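Brillby Community Library Network
Interim Report to the Zurau Fund
Reading at Home: Books and Learning Boxes for Families
Submitted 29th June

Summary

The Brillby Community Library Network is pleased to report on the first half of the grant period. The program began lending in January and is now running at both of its planned sites, the main library in Brillby and the Altıntaş branch. Lending targets for the period have been met. Spending is within the approved budget, with one change between budget lines that is explained below and for which we request the Fund's approval.

Activities

Families enrolled in the program may borrow a box for up to four weeks. Each box contains picture books, a parent guide and a small set of sorting or counting materials suited to the age of the child. Between the opening of the program and the close of the reporting period, the two sites recorded 1,458 loans. The Brillby library accounted for the larger share, as expected, given its longer opening hours and its location next to the bus station.

Enrollment at the Altıntaş branch was slow in the first weeks. Staff found that many parents did not know the boxes were free of charge, and the wording on the enrollment form was changed accordingly. The form is now one page long and is available at the front desk, at the health clinic and at the two elementary schools in the branch area. Enrollment rose after the change and has held steady.
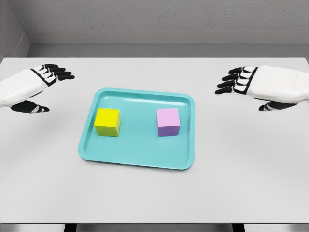 Returns have been satisfactory. Most boxes come back complete, and missing items are generally small pieces that can be replaced from stock. The network does not charge families for such losses and does not intend to begin doing so. Damaged books are repaired at the Brillby library where possible.

Finances

The Fund's contribution to materials for this period was $4,000, all of which has been spent or committed. The purchase of storage shelving from Gruvelex cost $800 less than the amount set aside for it. With the Fund's agreement, we would like to move this balance to the printing line, where demand for the parent guide has been higher than planned. No other changes are requested. Receipts and the full statement of accounts are attached as Appendix A.

Difficulties

Delivery of the second order of board books was delayed by the supplier, and the boxes for children under three were in short supply through the spring. A waiting list was kept at both sites and has now been cleared. The catalog system also recorded some renewals as new loans. These entries were corrected before the figure given in this report was prepared.

Plans for the Next Period

The network will extend evening pickup hours at the Altıntaş branch and will issue the parent guide in a larger type size. A short survey will be sent to all enrolled families, and its results will be included in the final report. Staff at both sites will also review the contents of each box and retire titles that are seldom read.

The network thanks the Zurau Fund for its continued support and will supply any further records on request.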